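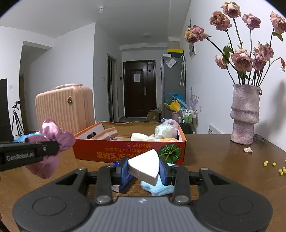 July, 7:40 a.m. Packing bench notes, soft goods

Coffee in hand, writing this down before the others get in, otherwise I'll forget half of it.

Yesterday was the best day we've had on the packing job so far! We did 164 picks in total, soft toys and foam pieces into cardboard boxes, mixed shapes, no sorting beforehand. 14 drops. Of those, most were foam. The wedges are the troublemakers: grab one near the thin end and it swings point up and wants to roll out of the pads sideways. Grab it at the thick end and it behaves. I started doing that without thinking after the first hour, which is good news for my hands and bad news for the notes, so I'm putting it on paper now: thick end, low squeeze, let it tilt if it wants to.

Satin is still weird. The shiny bow scrunchies slide until they bunch, and then they hold beautifully. If you go in slowly and close late, the loops gather up by themselves and you can carry the thing anywhere. Close early and you get one layer of fabric and a lot of air. I love this one, it's such a small thing and it took me days to see it.

Pads: the blue ones are better than the set we started with. Swapped both pairs at lunch, took 2 minutes each. Old ones are in the drawer under the label printer, please don't throw them out, I want to compare wear.

Box question. The lid flap gets in the way when you come in from the side. Forer wants us to pack with the lid folded all the way back, and I see why, but then the box creeps across the table when something heavy-ish goes in. Tried a strip of rubber mat under it in the afternoon. Much better. Need a bigger piece.

Now the part I keep chewing on. Two weeks ago the crew at Herkholm came over and tried the hand grippers for a morning. I'd expected folded arms. What we got was people arguing over who knew the best way to nest a long toy next to a square one! They've been doing it for years and they have opinions about every corner of that box. Soft things last, odd shapes against the wall, never put the thing people want to see first at the bottom. None of that is in our spec. It should be, and I've started a page for it in the shared binder, so add to it.

Things that change for them if this goes the way Kudier hopes:

The overhead reaching goes away first. Everyone is glad about that, me included, my shoulder has been to Herkholm too.

The packing itself splits. Plain boxes to the machine, gift boxes and anything odd stay with people. That means the people get the harder boxes all day long, no easy ones in between to rest on. One of the packers brought this up and I had not thought of it at all. We need to ask for a slower rate on the gift line or it'll be a worse job than before, with nicer equipment standing next to it.

Somebody has to teach and check. Right now that's planned as one person per shift. The crew would like it to rotate, 6 of them have put their names down already, and I think they're right. You notice different mistakes after a week off the bench.

Pay grade for the teaching shifts: not ours to settle, but I've told Çetinkaya it has to be settled before training starts. No answer yet.

To do today:
Repeat the foam wedges, thick end only, new pads
Same again with thin end so we have something to compare
Longer strip of rubber mat
Tighten the finger pivots on both grippers, left one has play in it
Move the drop log out of my pocket notebook and into the sheet
Ask Herkholm if a couple of packers can come back for a full day, and whether they'd bring the box sizes they hate most

Later, 4:15 p.m. Pivots done. Mat done. Wedges only half done, carrying on in the morning.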